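Storing mixed jewellery in one open box
Forum: Home Storage and Organising

a_escobar
Sorting a small lot of jewellery into a single square tray, no lid, no dividers. Chains tangle within a week. Is it worth buying inserts, or should I go to separate pouches? Budget is 70 dollars. Laying it out on the bed at the moment.
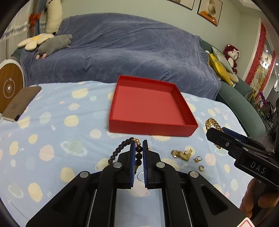
pascual.n
Chains first, everything else after. Fasten the clasp before storage, then lay each chain straight in its own channel. Your rope chain is thick enough to hold its shape, but the finer chain bracelet curled in a heap beside the red box is the one that will knot. Rings go in a foam slot. The beads can share a section.

Fenda_user
Disagree on foam. It sheds after a couple of years and the residue gets into stone settings. I use the Skatum felt insert, 2 cm deep, cut to size with a craft knife.

pascual.n
Depends on the foam. Closed-cell doesn't shed. Mine has been in a drawer since November with no residue.

eulalia_a
Keep the dark brown beads away from the gold regardless. If they're wood they don't like the cleaning fluid, and any stringing elastic perishes sooner. Separate pouch.

a_escobar
Not sure what the beads are. Pouch for those, then. Is felt colourfast?

Fenda_user
The grey is. I can't speak for the red.

pascual.n
Still say foam for the rings. Measure the inside of the tray, not the rim, before you order either.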